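Scheduling Patrol Duty at a Regional Scout Camp
Project report, Olga Marinho

2. Background

The Skallodville summer camp takes place in July and is planned for 2,000 campers on two fields, Zultine and Furow. Each field holds 1,000 campers and has its own kitchen, wash area and first aid tent. Patrols share the daily duties: water, firewood, kitchen help, gate and evening cleanup. Until now the duty roster has been written by hand by the field leaders. This project tested whether a fixed rotation could replace it.

3. Method

Patrols were placed in a ring, and each duty moved one place along the ring at every meal. The ring has 16 places. A patrol that finishes a duty is free until the next one reaches it. Planning was done on paper first and then entered in a spreadsheet.

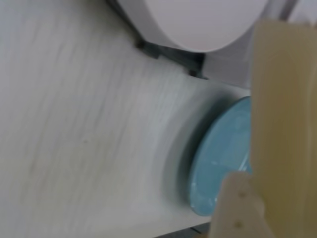 Figure 1. Light tabletop with wood-grain pattern.

Two rules were added after the first draft. A patrol on an off-site hike skips its turn and takes the next open one. A patrol with first-year scouts is not given the evening gate. The second rule made the rotation uneven, and the Lüthi method – a simple swap between neighbors in the ring – was used to even it out again. Swaps were limited to 2 per patrol.

4. Results

The rotation gave every patrol on Zultine the same number of kitchen turns. On Furow the result was weaker. Hikes from that field leave before breakfast, so the morning water duty was often passed on, and the same few patrols picked it up.
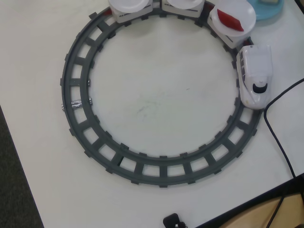
Figure 2. Toy train on a ring of gray track, with silver tape at one joint.

Moving the water duty to the evening before solved most of these cases on paper. It was not tested against the swimming schedule, which had not been released on Wed 10 July, when the data for this report was closed.

5. Limits

The roster assumes that all patrols arrive on the first day. Late arrivals have to be entered by hand, and the ring must then be rebuilt for that field. Patrol size was not considered.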